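# 4. Putting Together the Skerka Shelving Unit
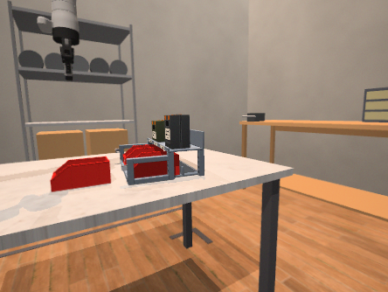

## 4.1 Before you start

Read this section through once before opening the hardware bag. Assembly takes two people. You will need a rubber mallet, a spirit level, a Phillips screwdriver and the 9 mm wrench supplied in the bag.

Check the contents against the packing slip. If a part is missing or bent, contact Brallorell customer service and quote the number on the slip. Do not substitute hardware from another unit. Ikonen bolts look alike but have a different thread.

**Caution:** Edges of unassembled shelf panels can be sharp. Wear work gloves until the panels are in place.

## 4.2 Building the frame

1. Lay the two rear posts on a flat surface with the slots facing up.
2. Hook the bottom crossbar into the lowest slots on both posts. Tap each end down with the mallet until the tab is fully seated.
3. Fit the upper crossbar the same way. Leave its bolts finger-tight.
4. Stand the rear assembly up and have your helper hold it.
5. Attach the side rails, then the front posts. Start at the bottom and work up.
6. Measure from corner to corner in both directions across the back. The two measurements should match to within 3 mm. If they don't, push on the longer diagonal until they do.
7. Tighten all bolts with the wrench. Do not use a power driver.

*Note:* The tabs are a tight fit on a new unit and may need several taps. A tab that still won't seat is usually upside down.

## 4.3 Fitting the shelves

1. Decide on the shelf heights before you lift anything. Moving a shelf later means emptying it first.
2. Insert four clips at the same height, one on each post. Push until each clip snaps.
3. Tilt the panel, pass it between the posts and lower it onto the clips.
4. Press down on all four corners. The panel should not rock.

**Caution:** Maximum load is 27 kg per shelf, spread evenly. Put the heaviest items on the lowest level. Never climb on the shelves.

## 4.4 Leveling and anchoring

1. Move the unit to its final position, empty.
2. Turn the feet until the level reads true from front to back and side to side.
3. Mark the wall through the holes in the anchor brackets. Check for pipes and wiring before drilling.
4. Fix the brackets with screws and plugs suited to your wall type. These are not supplied.
5. Pull gently on the top of the unit to check that it holds.

*Note:* On carpet, check the level again after 2 weeks of use.

## 4.5 Care

Wipe with a damp cloth and dry right away. Check the bolts and wall brackets every February. For replacement clips and feet, see Section 7.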